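Hand-held gripper demos: how much variety before you stop?

gripfettle
Posted in: Data collection

Evening all. I've been gathering demos with the hand-held grippers since September and I've hit the point where I can't tell if I'm being thorough or just faffing. The job is tidying small bathroom bits, so bottles, cups, toothbrushes, that sort of thing. Target is 2000 episodes and the plan I inherited says 200 per object, always from the same start pose. I think the same start pose is a daft idea and I'd like someone to talk me out of it (or into it!).
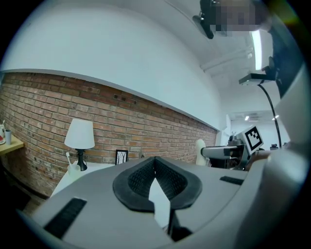
My worry is that if every episode begins with the gripper in one spot, the policy learns the spot. Move it a hand's width to the left on the day and it'll sulk. So I've been starting from wherever my arm happens to be, and I've had a telling-off for it.

Dinorano
Who told you off? I'd have done the same as you. We trained on fixed starts last year and it was lovely right up until somebody nudged the table.

gripfettle
Hae-won Yook, who looks after our training runs. To be fair to her, she's the one who has to clean up after me.

Cuvar_bench
I'm with Hae-won. Random starts are fine if you're actually random, but people aren't. You'll drift into three or four comfy positions and think you've covered the lot. Put some tape down, mark 13 start points, work through them in order and write down which one you used. Dull, but you'll know what you've got.

Dinorano
13 is a lot of tape for one bottle.

Cuvar_bench
It's one roll. You'll live.

gripfettle
OK, I quite like the tape idea, I'll give it a go. Next moan, then: bottles. Plain white ones with a faintly textured body and a short neck. I keep wanting to grab them round the middle because that's where the soft pads sit nicest, but I don't want a model that only knows one grab.
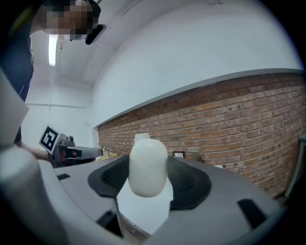 I've been splitting it so half of my episodes go for the body and half go nearer the neck, and I'm slowing right down for the last bit before the fingers close. My mate at the Chauhan lab reckons the slowing down is a mistake and that I'm teaching it to dither.

chauhan_annie
Not your mate, but same lab, and yes, I'd say that too. If you creep in, you get a pile of frames where nearly nothing moves, and ours learned to hover over the cup forever. Move at the speed you'd want back. Fumbles and all, as long as you recover.

Cuvar_bench
Disagree on fumbles. I bin them. A recovery is only useful if it's a clean one, and most of mine look like a man chasing soap.

chauhan_annie
Then tag them and leave them out of the first run. Don't delete! We wanted ours back a month later and they'd gone.

Dinorano
+1 for tagging. Also, are there 2 of you recording or just you? Ours got noticeably better once a second person did a share of the episodes. Different wrists, different habits.

gripfettle
More than one of us, but I've done the lion's share. I'll even it up a bit. Annie, did you trim the slow frames afterwards or record the whole lot again?

chauhan_annie
Trimmed first, and it helped a little. Then we recorded the cup ones again and that helped a lot more. Sorry, I know that's not what you want to hear.

pakulville_pete
Coming at this from the other side: 200 per object sounds too even to me. A cup is easy. Toothbrushes are horrible, all thin and rolling about. I'd take episodes off the cup and spend them on the brush.

gripfettle
Pete, that makes sense, and I've been dreading the brushes so of course I've left them till last. Will put it to Hae-won tomorrow along with the tape. Does anyone have a sheet they use for logging start points, or is it all scribbled in a notebook?

Cuvar_bench
Notebook. I'll type up my column headings for you after tea.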